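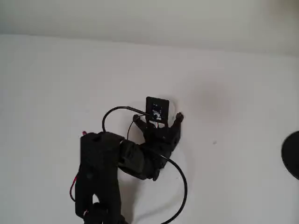

**La ligne de bus 6 desservira Hurum à partir de septembre**

La commune de Sestbridge a confirmé le prolongement de la ligne 6 jusqu'au village de Hurum. Les premiers bus circuleront en septembre, à la rentrée scolaire. Le terminus actuel, place du Marché à Udton, devient un simple arrêt de passage.

Le nouveau tronçon emprunte la route de la vallée, puis la rue de l'Ancienne-Gare. Il compte six arrêts supplémentaires, dont un devant le collège et un autre à l'entrée de la zone artisanale. Le trajet complet entre la gare de Sestbridge et Hurum durera 75 minutes, contre près de deux heures aujourd'hui avec la correspondance à Udton.

L'exploitation reste confiée à la société Blomqvist, qui assure déjà les lignes scolaires du secteur. Son contrat a été modifié en juillet pour tenir compte des kilomètres ajoutés. L'entreprise recrute des conducteurs pour ce service. Les candidatures sont reçues au dépôt d'Udton, le matin uniquement.

Le premier départ de Hurum est fixé à 6 h 10 et le dernier retour quittera Sestbridge à 19 h 40. Entre ces deux horaires, les bus passeront toutes les heures en semaine. Le samedi, la fréquence sera d'un bus toutes les deux heures. Aucun service n'est prévu le dimanche ni les jours fériés, ce que plusieurs habitants avaient regretté lors de la réunion publique du printemps. La mairie indique que la question sera réexaminée après un an de fonctionnement.

Les tarifs ne changent pas. Le ticket à l'unité coûte 2 euros, quelle que soit la distance, et reste valable pour une correspondance. Les abonnements en cours donnent accès au nouveau tronçon sans démarche particulière. Les collégiens de Hurum, jusqu'ici transportés par un car réservé aux scolaires, devront en revanche retirer une nouvelle carte au secrétariat de leur établissement avant la fin du mois d'août.

Des travaux sont en cours rue de l'Ancienne-Gare pour abaisser les trottoirs et poser les abris. La circulation y est alternée de 8 h à 17 h, et le stationnement est interdit côté pair. Les riverains peuvent laisser leur véhicule sur le parking de la salle des fêtes pendant toute la durée du chantier.
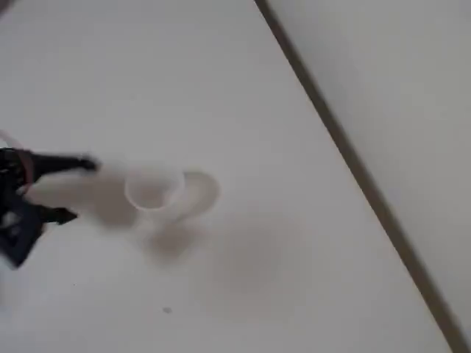 **Que devient l'ancienne navette 106 entre Udton et Hurum ?**

Elle cessera de circuler la veille de la mise en service du prolongement. Les tickets de navette déjà achetés seront acceptés à bord de la ligne 6 jusqu'à la fin du mois de décembre.

L'arrêt « Les Tilleuls », que desservait la navette, ne figure pas sur le nouveau tracé. L'arrêt le plus proche sera celui du collège, de l'autre côté du pont. Un cheminement piéton éclairé doit relier les deux points, mais sa réalisation dépend encore d'un accord avec le propriétaire d'une parcelle. En attendant, les piétons passeront par la route de la vallée, où la vitesse sera limitée à 30 km/h aux abords du pont.

Les fiches horaires seront disponibles à la mi-août à la gare de Sestbridge, à la mairie de Hurum et dans les bus. Elles seront également affichées à chaque arrêt. Les personnes à mobilité réduite peuvent demander dès maintenant la liste des arrêts accessibles au guichet de la gare, l'arrêt de la zone artisanale ne devant être aménagé qu'au printemps prochain.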